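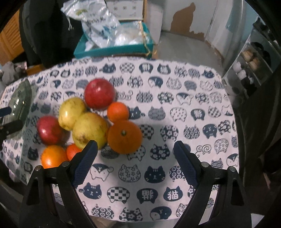

House rules for hand-held gripper work, second version

I rewrote our rules over the summer and the new set went into use on 9th August. A few people have asked me to put them up somewhere they can link to, so I'm posting them on my own blog with notes on why some of them changed. They are written for hand-held grippers, the kind you carry into a home or a shop and use to record yourself doing a task. Some of it will carry over to arms on a bench. Most of it won't.

The first version was a single page that Roy Entwistle and I wrote in June, in an afternoon, when there were three of us collecting. It said things like "keep the scene tidy" and "move naturally." Everybody agreed with it and everybody did something different. When we went back through the first batch for Stomonano, which is what we call the fruit and kitchen project, we had 300 takes and kept 218. I had expected to lose a few. Going through the rejects one at a time with Teresa Wilczyńska, I found that very few of them were hardware faults. They were disagreements about what the page meant.

Before the first take

Check the fasteners on both finger frames with a driver. Fingers are no good for this. A bolt that feels tight to the hand can still let the frame shift a little under load, and you won't see it until you compare the first take with the last one.

Wipe the grip pads. Fruit leaves sugar, bread leaves flour, and a textured pad holds on to both. We used to clean at the end of the day. Now it is at the start of every session and again whenever you change object type.

Open and close the gripper all the way, twice, with the camera running. Keep that clip with the session. It gets thrown out of the training set later but it's the only record of what fully open and fully closed looked like that day.

Write the session sheet before you record, including the task sentence. Wumpini Acheampong is strict about this and I've come around to his side. If you write the task sentence afterward, you write down what you did. If you write it first, you find out in the first few takes whether you are doing what you said.

Setting the table

Leave the place as it is. This is the biggest change from version one. "Keep the scene tidy" had people clearing rooms down to a bare table and a plain wall, and we ended up with a pile of takes that could all have been shot in the same corner. Peeling paint stays. Bags and boxes behind the table stay. A printed cloth with a busy pattern is fine and we'd like more of them, cats included. A gripper that only knows plain white tabletops is not much use to anyone who owns a tablecloth.

What you do move is anything that is a hazard or private. Glass within reach of the working area gets moved back. Letters, medicine labels, screens and family photos get turned over or taken out of the room, and you ask before you touch them. If the owner says no, you pick another table.

Use real produce with real marks on it. Bruised pears and apples with uneven color are what people have at home. Don't sort out the ugly ones. Do throw away anything that is leaking.

Let objects touch. In version one we had people spacing fruit out so that every piece had clear room around it. It made for easy picks, and then the policy had no idea what to do with a small orange pressed up against a big one. At least half of the starting layouts in a session should now have objects in contact, and some should have one partly hidden behind another. Pour them out or set them down in a heap and work with what you get.

Change the layout between takes. Moving one apple an inch to the left is not a new layout.

During the take

Start with the gripper open and still, objects in view, and count to two. End the same way.

One task per take. If the sheet says "put the pears in the dish," you don't straighten the cloth on the way past. Do that between takes.

Keep your free hand out of it. If you have to catch something, catch it, finish the recording and mark the take as assisted. Assisted takes are kept in their own folder. Please don't delete them on the spot.

Work at the speed you'd use if you were carrying something for someone else. Roy moves fast and I move slowly, and for a while you could tell our takes apart without looking at the names. We tried setting a speed in numbers and gave up on it. What helped more was having everyone watch two of each other's clips before a session.

If you miss a grasp, back off and try again inside the same take, up to two more tries. We want recoveries. Version one told people to stop and restart after a miss, and that was a bad rule, my rule, and I'm sorry about the June data.

Squeeze only as much as you need. Soft fruit that comes out of the gripper with pad marks on it means you were squeezing too hard. Look at the fruit after the first few takes and adjust.

No more than 30 takes without a break. Augustina Amegashie went through the error rates by position in the session and they climb after that point for every one of us, including the people who say they don't get tired. The break is 30 minutes and it means putting the gripper down. You can't use the time to label.

After the session

Whoever recorded a take does not get to approve it. Swap with somebody. If you are working alone, send it to the shared queue and it'll be looked at the next working day.

Reject for a reason on the list, and write down which reason. The list is short: camera blocked, wrong task, recording cut short, private material visible, gripper fault. "Looks clumsy" isn't on the list. A good share of what we rejected from that first batch was clumsy and otherwise perfectly usable, and we've since put some of it back.

If private material turns up in a clip, the whole clip goes. No blurring. Borislav Berisha argued for blurring and he had a fair case, since we lose good takes this way. But blurring needs someone to find every spot in every clip, and I'd sooner lose the clip.

Food that was handled by the gripper does not go back in the bowl. Wash it and offer it to the owner, tell them it was used, and let them decide. Bring replacements with you so it isn't awkward.

Put the room back. Take a phone picture of the table before you start if you think you won't remember where things were.

Things we haven't settled

Lighting. The rule at the moment is "use the light that's there and note it on the sheet." Teresa would like a minimum, and she's probably right for evening sessions. We have not agreed on how to measure it without making people carry another device.

How many sessions in one home. We say two. Zakaria, the group we trade clips with, does five and gets very deep coverage of a few kitchens. I don't know which is better and I don't think either of us has tested it properly.

Pads. The Gullent and Pirus sets use different ones, and takes from the two look different at the fingertips. For now we record the pad type and don't mix them inside a session. Somebody should check whether that matters at all.

Written rules for left-handed collectors. Version two was drafted by right-handed people and it shows in the section on where to stand, which I've left out of this post until it's fixed.

You're welcome to copy any of this. If you change a rule and it works better, leave a comment with what you changed and what kind of task it was for. I'll be updating the sheet template next and will add it to this post when it's done.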